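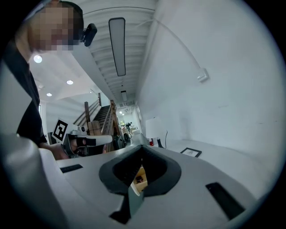

Ticket 963
Betreff: Abstand zwischen den beiden Handgreifern springt während der Aufnahme
Produkt: Fona Handgreifer, Paar
Status: gelöst, Nachverfolgung offen
Priorität: hoch
Gemeldet von: Said Ait Brahim, Standort Hajji
Bearbeitet von: Senan Mac Giolla, Support Bimden

Said Ait Brahim, 09:14

Guten Morgen,

seit der letzten Schicht haben wir beim Aufnehmen mit zwei Greifern ein Problem mit der relativen Lage. Die Bahn jedes einzelnen Greifers sieht in der Auswertung sauber aus. Sobald aber der eine Greifer über die Markerkarte des anderen eingemessen wird, springt der Abstand um bis zu 80 mm und nach einigen Bildern wieder zurück. Aufgefallen ist es erst beim Abspielen auf dem Roboter. Der rechte Arm ist beim Übergeben in den linken gefahren, die Kraftabschaltung hat ausgelöst. Verletzt wurde niemand, der Bereich war gesperrt. Am linken Finger ist ein Kratzer, sonst kein Schaden.

Die Abspielung ist bei uns bis auf Weiteres gesperrt. Aufnehmen würden wir gern weiter, wenn das Material brauchbar ist. Bitte um Rückmeldung.

Was ich schon gemacht habe:
- beide Greifer neu gestartet
- Linsen gereinigt
- Kalibrierung der Kameras wiederholt, Restfehler unauffällig
- anderes Kabel am Aufnahmerechner

Keine Änderung.

Said

Senan Mac Giolla, 09:52

Hallo Said,

danke für die Meldung. Bitte die Sperre für die Abspielung bestehen lassen, bis wir die Ursache haben. Das gilt auch für ältere Aufnahmen, wenn sie mit demselben Greiferpaar entstanden sind.

Ich brauche noch:
1. das Protokoll der betroffenen Aufnahme, komplett
2. die Firmwarestände beider Greifer
3. die Angabe, ob an den Markerkarten oder ihren Haltern etwas gewechselt wurde
4. eine kurze Beschreibung des Raums, vor allem Decke und Beleuchtung

Gruß
Senan

Said Ait Brahim, 10:31

Zu 1: hochgeladen.
Zu 2: auf beiden Greifern derselbe Stand, die August-Version.
Zu 3: Von uns wurde nichts gewechselt. In der Nachtschicht hat aber jemand anders gearbeitet, ich frage nach.
Zu 4: langer Raum, weiße Rippendecke, daran rechteckige Leuchten. Auf einer Seite ist die Decke abgesenkt, dort sitzen runde Einbaustrahler. Eine hohe weiße Wand fast ohne Struktur, gegenüber eine Holztreppe. Die Einbaustrahler brennen bei uns immer.

Senan Mac Giolla, 11:20

Protokoll durchgesehen. Der Marker wird in fast allen Bildern erkannt, auch während der Sprünge. Ein Ausfall der Erkennung ist es also nicht. Die Einzelbahnen sind stabil, die weiße Wand und die Rippendecke scheiden als Hauptursache damit vorerst aus. Wiederholte Muster wie Deckenrippen machen der Lokalisierung manchmal Mühe, das würde sich aber in der Einzelbahn zeigen.

Auffällig ist die Orientierung der Karte. Sie kippt in der Schätzung zwischen zwei Lösungen hin und her. Das kennen wir bei flachen Markern, die klein im Bild liegen oder fast frontal gesehen werden. Der Versatz von 80 mm entsteht dann über den Hebelarm von der Karte bis zur Fingerspitze. Normalerweise verwirft der Filter die falsche Lösung, weil er den Sollwinkel des Kartenhalters kennt. In Ihren Daten verwirft er immer wieder die richtige.

Bitte folgenden Test, ohne Roboter:
- einen Greifer auf den Tisch legen und fixieren, Karte zur Kamera des anderen
- den anderen in der Hand langsam daran vorbeiführen, Finger offen
- dasselbe mit vertauschten Greifern
- beide Aufnahmen getrennt hochladen

Said Ait Brahim, 12:47

Test gemacht. Mit dem linken Greifer auf dem Tisch keine Sprünge. Mit dem rechten auf dem Tisch springt es sofort, auch wenn ich die Hand fast stillhalte.

Den Raum habe ich auch probiert, einmal mit ausgeschalteten Strahlern. Gleiches Ergebnis.

Senan Mac Giolla, 13:05

Damit liegt es an der Karte oder am Halter des rechten Greifers. Bitte den Winkel des Halters messen, Anschlag an der Gehäusekante, und die Schraube hinten am Halter prüfen. Der Sollwert steht in der Montageanleitung im Abschnitt Markerhalter. Außerdem die Teilenummer auf der Rückseite des Halters ablesen, dazu muss die Karte herausgezogen werden.

Said Ait Brahim, 13:58

Gemessen: 10 Grad Abweichung vom Sollwert. Die Schraube ist fest. Der Halter sitzt spielfrei, er ist einfach anders gebaut. Auf der Rückseite steht Stodavska und Revision 2. Am linken Greifer ist ebenfalls Stodavska eingeprägt, aber ohne Revisionsangabe.

Die Nachtschicht hat inzwischen geantwortet: Der rechte Halter war gebrochen und wurde gegen einen aus der Ersatzteilkiste getauscht. Die Kamerakalibrierung hat der Kollege danach gemacht. Im Schichtbuch steht nur „Halter neu“.

Senan Mac Giolla, 14:16

Das erklärt es. Halter der Revision 2 stellen die Karte stärker nach außen, damit sie bei engen Übergaben länger sichtbar bleibt. In der Konfiguration muss der Haltertyp umgestellt werden. Die Kamerakalibrierung erfasst den Halter nicht, darum war der Restfehler bei Ihnen in Ordnung. Das Programm gibt bei falschem Haltertyp leider keine Warnung aus.

Vorgehen:
1. Aufnahmeprogramm beenden.
2. In der Gerätedatei des rechten Greifers den Eintrag für den Markerhalter auf Revision 2 setzen. Den linken unverändert lassen.
3. Programm starten, Geräteliste öffnen, prüfen, ob beide Greifer mit dem richtigen Halter aufgeführt sind.
4. Tischtest in beiden Richtungen wiederholen.
5. Zuletzt eine Übergabe von Hand aufnehmen und hochladen. Noch nicht auf dem Roboter abspielen.

Said Ait Brahim, 15:22

Umgestellt. Tischtest in beiden Richtungen ohne Sprünge. Die Übergabe ist hochgeladen, der Abstand verläuft in unserer Anzeige glatt.

Zwei Fragen: Können wir die Aufnahmen aus der Nacht retten? Und dürfen wir gemischt weiterarbeiten oder sollen beide Halter gleich sein?

Senan Mac Giolla, 15:49

Übergabe geprüft, in Ordnung.

Zu den alten Aufnahmen: Die Rohbilder sind unverändert, die relative Lage kann mit der korrigierten Gerätedatei neu berechnet werden. Das betrifft alles ab dem Haltertausch. Aufnahmen davor bitte auf keinen Fall mit der neuen Datei rechnen, sonst haben Sie denselben Fehler in der anderen Richtung. Wenn der Zeitpunkt des Tauschs nicht sicher bekannt ist, die Aufnahmen dazwischen verwerfen.

Gemischter Betrieb ist zulässig.

Freigabe für die Abspielung: erst eine neu berechnete Aufnahme mit verringerter Geschwindigkeit, Hand am Nothalt, Arme mit vergrößertem Mindestabstand. Den verkratzten Finger vorher auf Risse ansehen und im Zweifel tauschen.

Said Ait Brahim, 17:10

Finger getauscht. Langsame Abspielung ohne Kontakt durchgelaufen, danach mit normaler Geschwindigkeit ebenfalls. Sperre bei uns aufgehoben. Die Neuberechnung der Nachtaufnahmen läuft.

Den Tauschzeitpunkt konnte der Kollege auf eine Pause eingrenzen, die Aufnahmen direkt davor und danach lassen wir weg. Im Schichtbuch gibt es jetzt eine Spalte für die Teilenummer.

Senan Mac Giolla, 17:18

Danke. Der Fehler ist damit gelöst. Das Ticket bleibt wegen der fehlenden Warnung offen, ich habe es an die Entwicklung bei Fona weitergegeben. Gewünscht ist eine Prüfung des Kartenwinkels beim Start der Aufnahme, mit Abbruch bei Abweichung. Einen Termin dafür habe ich noch nicht.

Interner Vermerk: Montageanleitung, Abschnitt Markerhalter, um Hinweis auf den Eintrag in der Gerätedatei ergänzen. Lagerbestand der Halter ohne Revisionsangabe bei Stodavska anfragen.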